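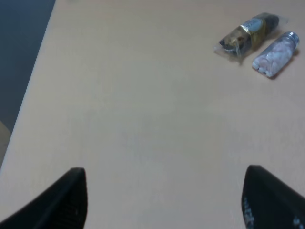
The Small Things We Leave on the Table
By Sanaa Abdel Hamid

In my mother's house there was one rule about the big table, and the rule was that it must be empty before anyone goes to sleep. She did not care so much for the floor or for the cupboards. But a cup left on the table in the morning was a kind of offense to her, and she would carry it to the sink with two fingers, as if it was a fish.

I thought of her often this winter, when I began to look at tables. I moved to Clomilside in December, to an apartment with one room for everything, and in this room there is one table. I eat on it, I write on it, I fold my shirts on it. By the evening it holds the whole day. So I started to ask other people what stays on their tables, and why it stays, and their answers were longer than I expected.

Most of it is small. Very few people told me about a big object. They told me about a snack still in its wrapper, a small clear bottle, a key, a receipt, one earring. A packet in crinkled plastic with a shiny gold band and a plastic bottle beside it, both lying on their sides on a pale tabletop: this is what I would call a typical case. Two things, with plenty of table all around them. They look like very little, and still the eye goes there first.

A neighbor on my floor, a retired bus driver, has a theory about this. He says that a full table is more restful to look at than a table with two things on it. When it is full, you accept it. When there are two things, you feel that somebody must get up. He himself gets up, he told me, but only after the news.

Things without a house

I spent one afternoon with the owner of Tavares, a shop on the hill that sells boxes, trays and jars, and almost nothing to put in them. She has 542 kinds of container in her stock book, and she knows them like other people know their cousins. I asked her which one sells best. It is a low tray with a soft bottom, the size of a sheet of paper, and her customers put it on the table by the door or in the middle of the dining table.

"They come to buy something with a lid," she said. "I ask them, will you open the lid every day? Then they buy the tray."

Her opinion is that the things which stay out are the things which have no house. The plates have a shelf and the spoons have a drawer. But where does a snack live, if you bought only one? Where does a bottle live, when you intend to use it again in an hour? They are between two places, and the table is where they wait.

I tried her tray for 24 days. The first week was beautiful. In the second week the tray was full and a small colony had started next to it, with a packet of seeds, a tape measure and a lemon. I emptied everything, and I found at the bottom a bar of chocolate that I had been looking for, in gold foil, a little bent. I ate it standing.

The color of the table

There is also the question of the surface itself. My mother's table was almost black, and you could lose a pair of glasses on it for half a day. On a light table, the color of sand or of a peach, everything shows. Foil catches the light, clear plastic makes little white sparks, and even a small packet has its gray shadow. I did not think of this when I chose mine, which is beige and came second-hand from Cistton on a very slow van. Now I think it is the best thing about it. I see what I left there, and I see it from the bed also.

The bus driver disagrees. His table is dark and covered with a cloth, and he says a person should be allowed not to see.

What I do now

My method is modest. After supper I take everything which is lying down. A bottle on its side is finished or forgotten, so it goes to the sink or to my bag. A snack in its wrapper goes in the blue bowl on the shelf, with its friends. Papers I leave until the morning. The cup I carry to the sink, and I have noticed that I carry it with two fingers.

Last week my mother came to visit me for the first time here. She put her handbag on the table, then her gloves, then a bag of dates and her medicine, and she asked me if there was tea.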